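Stay-on tab

A stay-on tab is a type of opening for drink cans in which the lever and the piece of metal that covers the hole both remain attached to the lid after use. It replaced the pull-off ring on most beer and soft drink cans during the last quarter of the twentieth century.

Background

Early flat-top cans had to be pierced with a separate tool, usually called a church key. Two holes were made, one to drink from and one to let air in. The pull-off ring, which came into wide use in the 1960s, did away with the tool but left a loose strip of metal with a sharp edge. Rings collected on beaches, in parks and along roads. Cuts to bare feet were common, and some drinkers dropped the ring into the can and later swallowed it. Several American states passed laws against detachable openings in the 1970s.

Operation

The tab is a lever fixed to the lid by a rivet. The rivet is formed from the metal of the lid itself, so no hole is needed to hold it. Lifting the finger end pushes the nose of the tab down on a scored panel. The score is a thin line pressed partway through the metal. It does not run all the way around the panel, and the unscored part works as a hinge.

In a carbonated drink the first small break in the score lets out gas, which makes the familiar hiss. As the tab is lifted further, the rest of the score tears and the panel folds down into the can.

Manufacture

Lids are stamped from coated aluminum sheet and pass through a series of presses that raise the rivet, cut the score and add stiffening beads. Tabs are made from a separate narrow strip and joined to the lid in the last press. The alloy used for lids is stiffer than the one used for can bodies and contains more magnesium. The finished lid is seamed to the can after filling.

The depth of the score is checked often. If it is too shallow the tab may snap off before the panel opens, and if it is too deep the lid may fail in transit or in a hot car.

Variations

Wide-mouth lids have a larger opening and pour faster. Some have a second, smaller vent – opened with the tab or with a key – to smooth the flow. Colored tabs and tabs with a cut-out shape are used in sales promotions. Food cans more often have a full-panel ring pull, in which the whole lid comes away.

Collecting

Tabs are saved in many countries for charity drives, although the whole can is worth more as scrap. Older pull-off rings are picked up by metal detector users and can help date a layer of soil at a campsite or picnic ground.

See also: Beverage can, Church key, Crown cork, Double seam

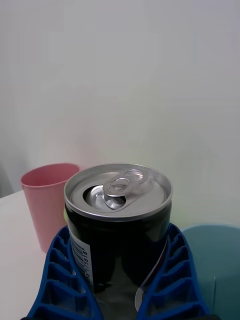 Reading time: 2 min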